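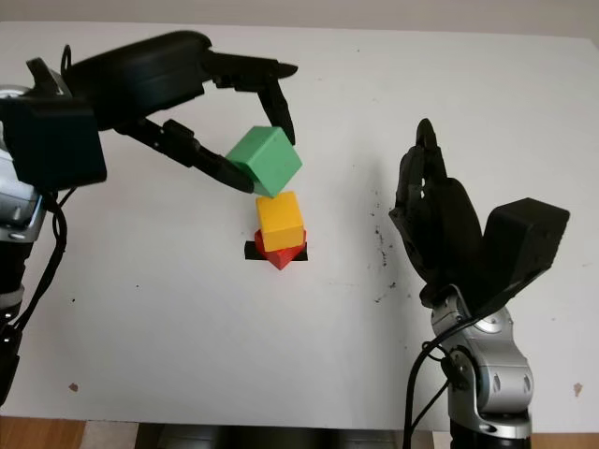
Stacking tasks are used in this unit to introduce contact, support and centre of mass before any formulae appear. A stack is treated as a set of separate bodies, each of which must be supported by the one beneath it. Take three wooden blocks in the order red, yellow, green, with a strip of black tape on the table as the base line. The red block lies across the tape, the yellow cube rests on the red, and the green cube is held tilted just above them, one corner pointing down. At this stage the stack proper consists of two blocks. The green cube is not part of it, as its weight is carried by the grip.

1. Terms

Base block: the block in contact with the table.
Support area: the outline enclosing all points of contact between one block and the next.
Overhang: the distance by which a block projects past the face that supports it.
Release: the moment at which the grip carries no load.

2. Condition for a stable stack

Check each joint separately, starting from the top. Find the combined centre of mass of everything above the joint. Drop a vertical line from it. If the line falls inside the support area, the joint holds. If it falls outside, the upper part tips about the nearest edge. A stack is stable only if every joint passes.

For equal cubes the calculation is short. For mixed shapes, work out the centre of mass of each block first. A prism with a triangular end has its centre one third of the way up from the face it lies on, so it makes a good base block on a large face and a poor one on an edge.

3. Placing a tilted cube

A cube that comes down corner first touches at one point. The support area at that moment is nil, and the cube will turn as soon as the grip loosens. The usual order is:

Level the cube above the stack.
Line up its faces with those of the block below.
Lower until the faces meet.
Release both sides of the grip together.

Uneven release gives a sideways push. The push acts at the top of the stack - the worst place for it - and has its greatest turning effect at the lowest joint.

4. Bench exercise

Work in pairs with one Garkance block set. Build to a height of three blocks over the tape, then move the top block sideways in steps of 3 mm until it falls. Record the last stable overhang. Carry out 9 trials and discard none. Sketch the stack from the side for trials 1 and 7, marking the vertical line at each joint.

Results go to Oldřich Trnka before the April session. Rounded edges reduce the support area slightly - note this under sources of error.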